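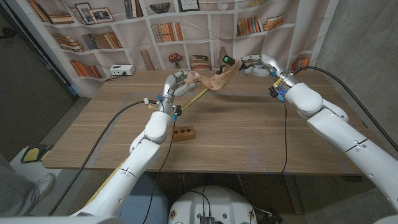
Tan nylon stocking and the yellow tape measure, on the table.

Stocking sizing: does measuring them flat tell you anything?

posted by hemline_harriet
18/09/2019

I keep seeing the advice that if your stockings don't fit, you should lay one out on a table, run a tape along it and compare that with your inseam. Fine. I tried it with one Tazi and one Prikow, both sold as the same size, both tan. The Tazi came out 5 inches longer lying slack. On my leg they stop at the same place. So what was I measuring?

I'm not convinced the flat length means a thing. Somebody talk me out of it.

12 comments · 3 shares

---

ladder_stitch

Flat length is the only honest number you'll get. The size chart on the back of the packet is a guess about how tall and how heavy you are, and it has never been right about me. I measure every new brand before I wear it and write it down in a notebook.

---

hemline_harriet

And what do you do with the number? That's my whole question. If two that differ by 5 inches wear the same, the notebook is just a notebook.

---

ladder_stitch

You compare within a brand. I wouldn't put a Tazi number next to a Prikow number, the knit is different. But if this year's Tazi is shorter than last year's Tazi I want to know before I open all of them.

---

Old_Selvage

Nylon has no length. Cotton has a length. Pull on a stocking a little and it's one thing, pull a little more and it's another, and let go in the middle and it droops. In that photo it's held out sideways and it still sags. Measure it like that and then measure it dead flat and tell me you get the same answer.

Also the toe is twisted. Twist eats length. If you're going to do this at all, get the toe straight first.

---

Revathi Varghese

I did alterations for years and mostly agree with Old_Selvage, with one exception. Measure the width of the top, laid flat, then stretch it as far as it'll go without fighting you and measure again. The second number against the fattest part of your thigh is worth having. Length I'd leave alone. Most of the "too short" complaints I heard were too narrow at the top. The stocking can't get past the thigh so it pulls down from there and you think it's short.

---

hemline_harriet

OK, that one I can believe, and it would explain the Prikow. How hard is "without fighting you," though? My version and your version could be a couple of inches apart.

---

Revathi Varghese

They could. Use the same hands every time.

---

pinchpenny40

Am I the only one who thinks this is a lot of work for a thing that costs less than lunch? Buy the tall. If it's baggy, buy the regular next time.

---

ladder_stitch

The tall bags at the ankle on me and the regular rolls down. There isn't a next size to buy. Hence the notebook.

---

Sofia Godinho

The Estik site says to hang it from a clip with a small weight in the toe and measure after a minute. I tried it with a binder clip and a teaspoon. I got a different number every time I did it, and I'm a fairly careful person. I suspect it's there so the page has a measuring section. Their "fits 2000 different leg shapes" line is on the same page, and I'd love to know who counted.

---

Old_Selvage

2000 shapes and four sizes. Sure.

A weight isn't a terrible idea. A spoon is too light and a clip digs in and can start a run. If you must, fold the top over a hanger bar and let it drop. Still won't tell you how it wears.

---

hemline_harriet

While we're on the tape itself: is anybody's accurate? Mine is the soft yellow kind and I checked it against a metal ruler from Mallthorpe. It was out by the width of a pencil line at the far end. Not enough to explain 5 inches, but I'd been trusting it.

---

Revathi Varghese

The soft ones stretch with age. Replace it when the metal tip starts to wiggle. And lay it beside the stocking. With the tape running underneath on a slant, the way it does in the photo, you can't read it against anything, and you'll nudge the nylon trying.

---

pinchpenny40

I went and measured mine because of this stupid thread. The left is longer than the right. Same packet.

---

ladder_stitch

Had you worn them?

---

pinchpenny40

Once. In March, to a wedding.

---

ladder_stitch

Then you measured your legs, not the stockings. Wash them, dry them flat, try again.

---

hemline_harriet

I'll do the top width on both brands, before and after a wash, and post what I get. I still think the flat length is useless, and I'm not starting a notebook.

900 views · Report thread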